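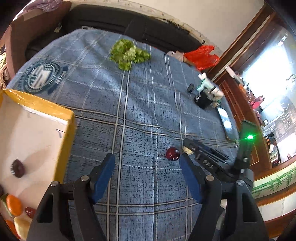
Saturday, late, Talside

Semi day. Woke before the alarm, knee stiff again, did the stairs twice to loosen it. Porridge, half a banana, couldn't face the rest.

Draw got shuffled because of the rain so we were second on Court 2 and not the evening slot. Suits me. Effie doesn't like mornings but she didn't say so, just drank her tea and restrung nothing and glared at the sky.

Warm up was ordinary. Kept netting the backhand volley. Told myself dont fiddle with it.

First set 4-6. Served like a drain — three doubles in the one game, at 3-all of course. The Kornedberg pair lob everything. Every single thing. You come in behind a decent return and up it goes, and the tall one is already jogging to the net with her racquet up. Wind was behind them that end too. I was cross by the changeover and Effie put her hand on my shoulder and said stay back for two games and see. So we stayed back. Felt wrong. Felt like giving up the net for nothing.

Second set 6-3. They hate hitting overheads off the baseline, they just want you up close. Effie lobbed them back, higher, uglier. One landed on the line and the tall one asked to see the mark. Plenty of mark.

Match tiebreak 10-7. Was 6-1 up and then 6-5, don't ask. Shoulders up around my ears. Won the 9-7 point on a frame shot that dribbled over. Said sorry, wasn't sorry.

Nearly 1,000 people round the grounds by lunch according to the announcer, though most of them were there for the juniors and the sausage sizzle. Nice to hear clapping all the same.

Prize for the final is 2,000 between us if we win it. Half that for runners-up. My half of either would cover the car rego, and petrol to Grolteto for the next one. Not thinking about it. Thinking about it.

Iced the knee 12 minutes, supposed to be longer, got bored. Bit of swelling on the inside. Taped it badly and then Effie Cruickshank, tape queen, ripped it off and did it again. Lost some leg hair.

Watched a set and a half of the other semi from the grass. The Amini sisters came through, straight sets, hardly sweating. Left-hander serves wide on the ad side every big point. Every one. Wrote it on my hand so I'd remeber and then washed my hands. Writing it here instead — WIDE, AD SIDE. The older one poaches early, go down her line in the first couple of games even if it misses.

Dinner was pasta and the last of the good cheese. Rang Mum, she'd had the score before I did.

To do: new grips both racquets, find other white sock, fill bottles, pay for the second night here before they chase us.

Final's at eleven. Bed now. Knee up on the spare pillow.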